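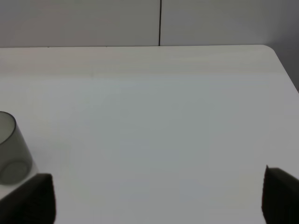 Search this site Search Clear

The cult of the clear desk

At Proreo's office in Grermont, you are not allowed to leave a mug out overnight. You may not leave a jacket on your chair, either, or a cable, or the cardigan that half of any British office needs by three in the afternoon. The accounting software firm brought in its clear desk rule last September, and in the memo that went round to staff it promised "calmer, sharper, more focused work". I have read the memo four times. It doesn't say how anyone would know.

I should admit my bias. I am writing this with a stack of post under my left elbow and a stapler I haven't used since I moved in. I know where everything is, more or less. People like me have been told for years that our mess is costing us money, sleep and possibly our marriages, and I would like to see the receipts.

The clear desk has a respectable history. Offices that handle private papers have good cause to lock them away at night, and a hospital records room run on my system would be a disgrace. But somewhere along the line a rule about confidential files turned into a rule about character. The tidy worker is now thought to have a tidy mind. The evidence for this is thin. Most of what gets quoted in the brochures comes from surveys in which people were asked whether they felt better after a clear-out. Of course they did. People also feel better after a haircut, and we don't let employers insist on one every Friday.

Proreo's own survey had 113 replies. The company sent me the headline, that most staff "valued the new environment", and when I asked for the questions I got the headline again in a different font. One question did reach me by another route. It asked staff to say how far they agreed that a clear space helped them do their best work. There was no question about whether they had lost anything, or how long they now spent each morning laying out what they had put away the night before.

I tried that last part myself for seven working days. Everything off the desk at night, everything back in the morning. Packing up was quick and faintly pleasant, in the way that wiping a worktop is pleasant. Unpacking was worse. A pile of papers left in a certain order is a note to yourself about where you stopped, and when I put mine in a drawer the note went with it. Twice I began the day by answering a letter I had already answered. I slept as I always do. I will say that the room looked lovely.

There is, naturally, a lot of money in this. Lubis, which sells storage to offices and increasingly to people's spare bedrooms, will rent you a locker wall, a set of felt trays and a visit from an adviser. Its starter package for a small office costs £1,189, and the adviser's report, which I have seen, recommends buying more trays. To keep things off your desk you need somewhere else to keep them, and the somewhere else has to be bought. I am told the felt is very good.

The bigger saving belongs to the landlord's side of the ledger. Once a desk has nothing on it, it is no longer anybody's desk, and a firm can fit more people to fewer of them. This may be perfectly sensible - plenty of desks do stand unused on a Monday - but then say so. Staff can cope with being told that rent is dear. What grates is being handed a rent cut dressed up as a gift to their concentration.

Ginudville went further. The business park there has room for 4,000 workers and was let on the promise of "zero personal surfaces". When I visited, the desks were certainly bare. The windowsills were another matter. I saw spider plants, a row of birthday cards, three odd shoes and a very large jar of pickled onions, all of it pushed out to the one flat place the rules had forgotten to mention. People will put their things somewhere. A woman at the lifts told me the sills were next on the list.

None of this is an argument for squalor. Some people do think better with nothing in front of them, and they should have it. If you share a desk, clear it. If you have left soup on it, clear it now. My quarrel is with the leap from "I like this" to "this works", and from there to a policy with a named person who walks round at six o'clock looking for cardigans.

I asked Proreo whether the rule would be reviewed. It said that it reviews all its policies regularly, and attached a photograph of the office. It was very clean. The clock on the wall said twenty to seven in the evening, and there were still people in it.

113 shares
7 comments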